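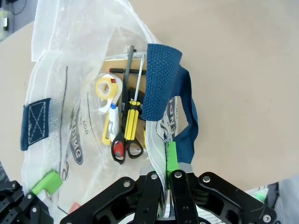
**Ilze Brakmane**
Interior stylist and writer on furniture and light · Pestcombe

17/06/2021

A thread on the Vũ lamp from the studio Zolar, which I have now used at home since the beginning of May. Many of you asked me about it after my post on bedroom lighting, so I try to answer everything in one place.

Zolar is a small studio in Baltivville. They make mostly lamps and a few side tables. I knew their tables before, and I found them well made but a little cold. Vũ is the first object of theirs that I wanted to have near my bed.

The shape is difficult to explain in words. Imagine a pear that somebody has pressed softly with a thumb on one side. The base and the shade are one continuous form, in paper pulp. There is no visible joint, and the cable goes out from the bottom at the back.

Paper pulp is not a new material for lamps, of course. What I like is that they did not polish it. The surface has small fibers and bumps, and when the lamp is on you see them as a kind of shadow drawing. When the lamp is off it looks almost like stone.

It weighs 700 grams. For a table lamp this is very little, and I was worried about the cat. So far it has stayed where it is, even when the cat walks behind it. There is a metal disc hidden in the foot, and I think most of the weight is there.

It comes in four colors: chalk, sand, a brown that Zolar calls "bread", and a dark green. I have the bread one. On the screen it looked more red to me. In the room it is calmer, closer to the crust of rye bread than to brick.

If you are choosing by color only, please remember that the dark green gives less light. I saw it in the shop beside the chalk one with the same bulb, and the difference was quite big. The green is for a mood, the chalk is for reading.

Now about the thumbprint, the pressed part. At first I thought it was only decoration. Then I noticed that the wall of the lamp is thinner there, so this side shines warmer and stronger. You can turn it to the book or turn it to the wall. I change it almost every evening.

The switch is on the cable, and here I have a complaint. It is a standard white plastic switch on a beige cable. On such a careful object it looks like it came from another lamp. Also it is placed too far from the base, so in the dark I search for it with my foot.

I wrote to the studio about it. They answered very politely that a fabric cable with a smaller switch is planned, but they could not give me a date. If this detail disturbs you as much as it disturbs me, maybe wait a little.

Cleaning: a dry, soft brush only. I use an old make-up brush. Do not take a damp cloth, the pulp will remember it. My sister-in-law has the sand one in her kitchen and it already has a spot near the foot – I would keep it away from the stove and the sink.

Which bulb? I tried two. The clear one made a hard bright point inside, and you could see exactly where it sits. The matte one fills the whole shape evenly. Take a matte one, warm white, and not a strong one.

Where does it look good? In my opinion it needs some empty space. I put it first on the shelf between books and it disappeared. On a low chest next to a plain wall it became a different thing. It also works well on the floor, in a corner, if you have no small children.

Somebody asked if it goes with old furniture. Yes, I think even better than with new. My chest is from my grandmother, dark and a bit scratched, and the rough paper surface is friendly to it. With glossy white furniture I found it too dusty in character.

There is a bigger size also, for the floor. I have only seen it switched off, so I will not judge it. The proportions are the same, but the thumbprint becomes more like a dent at that scale. I prefer the small one.

Next I want to look at the Zolar side tables again, with a less cold eye this time. If you own one, write to me how the top is after a year of cups and glasses.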